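Grip notebook, October, 4:40 pm

Second pass at the Callari grip protocol. The claim on their sheet is that 5 weeks of timed hangs adds more forearm strength than ordinary rows and curls. I don't buy it yet. Their test is a hang, and they trained people on hangs, so of course the hang number went up.

Today, dynamometer, right hand, best of three: 384 N. Left hand 300 N. Handle at the second notch both times. Left/right gap looks too big to me -- I want it redone on the Tronard unit before anyone quotes it.

Chalk: switched to Plonivia block. No difference I could feel. Rest between pulls was two minutes by the wall clock, and the third pull was still the worst on both sides.

Also went through the Tapia write-up again. 791 sessions logged, which sounds great until you look for a control group. There isn't one. No body weights either, and half the entries skip rest times. Can't tell muscle gain from people getting used to the handle. 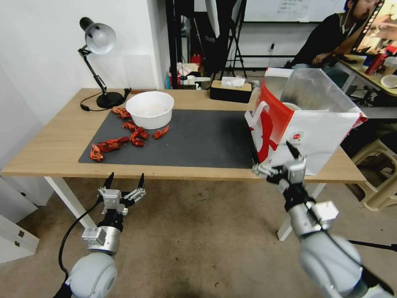 The reply from Tapia came in while I was typing this up: they say body weights were taken at the start and the end, only never put in the table, and they'll send them over. Fine. I'll read them when they get here.

To do: recheck left hand, same notch, before lunch and not after rows. Keep curls in until then.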